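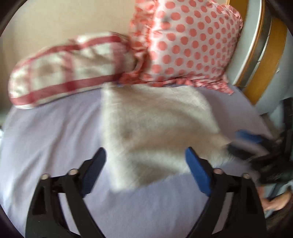 **Fluffy throw has gone flat and sheds all over the bed. Can it be saved?**

Okay, I love this bed so much and I need help keeping it nice! I redid my little guest room in March and went all in on color, and after years of plain beige everything it makes me happy every time I walk past the door. The sheet is lavender, one pillow is red and white, the other has pinkish red polka dots and a ruffle along the bottom, and then there's the white fluffy throw in the middle of it all, which is the problem child. It was like a cloud when I got it. After two washes it feels kind of matted, and it leaves white fuzz all over the lavender. I've been washing it with the sheets on warm and tumbling everything together until it's done.

So, a few things I'd love to know. Can I get the fluff back? How do I stop the shedding? And am I going to ruin the polka dot pillowcase if it goes in the same load? I'm scared of the red running, and I'm also scared of ironing that ruffle. I'm happy to put in some work, I find laundry day weirdly fun.

Tag on the throw says polyester, wash cool, and then a symbol I can't make out anymore.

Posted by **lilacandloud**

---

**karthorpe_laundry_fan**

Oh, you can absolutely bring this back! I've rescued so many of these. Polyester fleece hates two things, heat and company. Warm water isn't the end of the world but a hot dryer is, as the tips of the fibers soften and clump, and then you get that crunchy matted feel. And when it goes in with sheets, it rubs against all that flat fabric and drops its fuzz there.

What I'd do:

1. Take it outside and shake it hard. Then shake it again, you'll be amazed.
2. Wash it by itself, cold, gentle cycle, with maybe half the detergent you're used to. Skip fabric softener completely. It coats the fibers and makes them lie down.
3. Run an extra rinse. Old detergent is a big part of that flat feeling.
4. Dryer on no heat or the lowest setting for 20 minutes with a couple of clean tennis balls, then pull it out while it's still a bit damp.
5. Brush it! A soft pet slicker brush, short light strokes, one direction and then the other. This is my favorite part. You can watch the pile stand up.
6. Lay it over a rack to finish.

If some tips are really melted the brush won't fix those spots, but everything that's only tangled will come up beautifully. Go easy at the edges, where the pile pulls out more readily.

For the fuzz already on your sheet, a dry rubber glove dragged across it works better than any lint roller I've tried. Do it before the sheet goes in the wash, and clean the lint filter afterward.

On the red: wet a corner of the pillowcase, press it with a white paper towel and look. If there's any pink on the towel, wash it alone in cold. Try the striped or checked one too, I can't tell which it is but it's adorable.

---

**hevholm2**

just buy a new one, mine was cheap and I replace it every winter

---

**ruffles_and_rickrack**

Jumping in for the ruffle, because I sew these and I have opinions! Please don't be scared of it. Turn the pillowcase inside out for the wash, button or pin the opening loosely so nothing wanders inside, and take it out the minute the machine stops. Then, while it's damp, run your fingers along the frill and tug each little wave down toward the hem. Hang it from the opposite end so the ruffle falls free. Most of the time I don't iron at all after that.

If you do want it crisp, start at the outer edge of the frill and push the tip of the iron up into the gathers, then stop. Never iron across the gathering seam, it squashes flat and looks sad. Medium heat is plenty if it's cotton, lower if you're unsure.

I agree with the brushing advice above, though I'd go even lighter on the first pass.

---

**lilacandloud**

UPDATE: did the cold wash, extra rinse and the brush last night and it's SO much softer! There are still a few stiff spots near one corner but I'm folding that side under. Paper towel stayed white on the dots and came up faintly pink on the other one, so that one gets its own load from now on. Ruffle is hanging up as I type.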